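Saturday, February

Cloth folding notes, second session on the new cloths.

The Trulthorpe cloths arrived Thursday night and went through one hot wash before any folding. Dried flat on the rack, no softener. The old batch had gone stiff along the hems and would not hold a crease in the middle, so I have put those in the rag box under the sink. Do not mix them back in.

Size check. All the new ones are close enough to each other that I stopped measuring. The pink is a little softer than the rest and slides when it goes on top of anything smooth. The label is sewn to one side and should end up facing up so we can tell which way a folded cloth is turned.

Fold used today: in half along the long side, press, in half again, press, leave flat. Tried thirds first, following the Gresatero sheet. Thirds look better on a shelf but the inner flap wanders and you end up opening the whole thing to fix it. Halves only from now on, unless somebody has a good argument for thirds.

Pressing by hand from the folded side outward gets rid of most of the air. Pressing from the open side pushes a ridge into the fold. I did this wrong for the first 20 and had to redo them.

Total for the day was 85 folds, counting redos. Target on the Miranda plan is 300 by the end of the month, so we are behind but not badly. Stopped at 4:30 because the light was going and I was getting careless with the corners.

Corners are still the main problem. If the two near corners are not level before the cloth is pulled, the bottom edge bunches and the crease runs off at an angle. A slack cloth is easier to correct than a tight one. Let go, smooth it, start over.

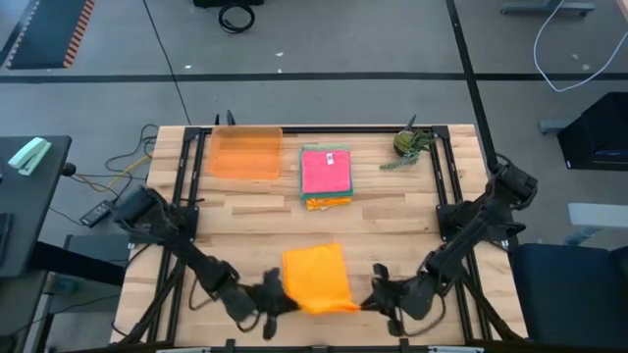 Table layout stays as it was last week. Work happens at the front where there is room to spread a cloth out, and everything else goes to the back. Finished cloths are stacked in the middle of the back row, pink on top with its label showing, and the orange bin sits to the left of the stack. The succulent is at the right end and can stay there as long as it gets watered somewhere else. An orange cloth on the bare wood is easy to see, edges included, so I would like to start each session with one of those and leave green for later.

Wood was oiled with the Brulter stuff 2 weeks ago. No marks on the cloths so far. Check again after the next wash.

To do:
Second wash, same settings, then compare the hems.
Try the pink at the bottom of the stack to see if the pile sits better.
Stapler goes back to the front office.
Order more labels.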